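Filed under: Robot club, Diary

Club again this evening. Tien-fu Kao had the laptop first and we worked on the bag task, which we've called Povo so the folders stay tidy. The bag is clear plastic and crinkly, and the basket sits on the round table. I drove for 25 minutes and my shoulders ache.
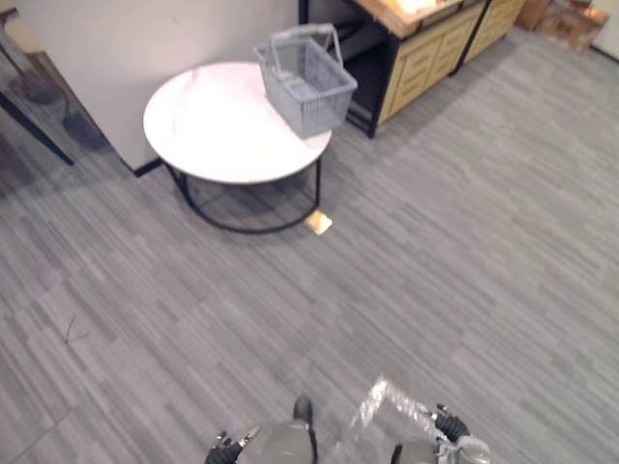 How many runs do we need before we can train? Tien-fu wants 569, the same as the Sullance job had, and I said I'd do my share by the end of November.

Left wrist was slow to respond again. Changed the cable, wrote it in the log. Tien-fu is bringing the spare battery next time and I must remember the log book.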